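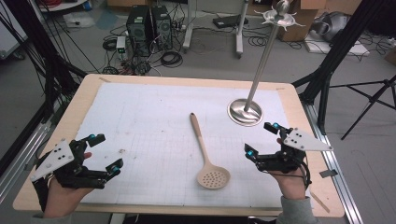 Kemari to open cookware repair and resale shop in Kokovthorpe

Kitchenware retailer Kemari will open a shop in Kokovthorpe this February selling second-hand pans, knives and utensils alongside a repair counter for items bought anywhere.

The shop takes over the former Cárdenas bakery on the market square, which has stood empty for two years. It will open from 9am, with the repair counter closing an hour before the rest of the shop. The old bread ovens have been removed but the tiled front and the serving hatch will stay. Kemari has signed a lease of 15 years on the building.

Customers will be able to bring in kitchen tools for sharpening, re-handling and re-tinning. Sharpening will be done while people wait where possible. Other work will be booked in at the counter and given a collection date. Prices will be shown on a board by the door, and no repair will go ahead until the customer has agreed the cost.

The second-hand shelves will carry saucepans, roasting tins, ladles, skimmers, sieves, baking trays and serving dishes. Everything is washed and checked before it goes on sale. Non-stick pans with damaged coatings are not accepted, nor are pressure cookers or anything with a plug.

Items in good condition can be exchanged for shop credit. Credit is given on the day and does not run out. It can be spent on repairs as well as goods, though not on gift cards. Sellers need to bring proof of address the first time they visit.

Kemari already runs 19 shops selling new kitchenware. Kokovthorpe will be the first to stock only used goods, and the company says it has no plans to sell new lines there apart from spare parts such as lid knobs, screws and replacement handles. Gift cards bought at other branches will be valid.

The company said in a statement: "Our branches are asked every week for a handle or a lid to fit a pan that is otherwise perfectly good. Until now we have had to turn most of those people away. Kokovthorpe gives us a proper workshop and the room to keep old parts in stock."

The shop will employ a manager, two repairers and a small team of part-time sales staff. Applications for the sales posts are open now, with forms available from any Kemari branch. Experience in retail is useful but not required – training will be given.

The kitchenware swap shelf run by sports and leisure club Futby will continue at its clubhouse and is not affected by the opening.

There is step-free access from the square. Parking is available behind the market hall, roughly 100 metres from the shop.

ENDS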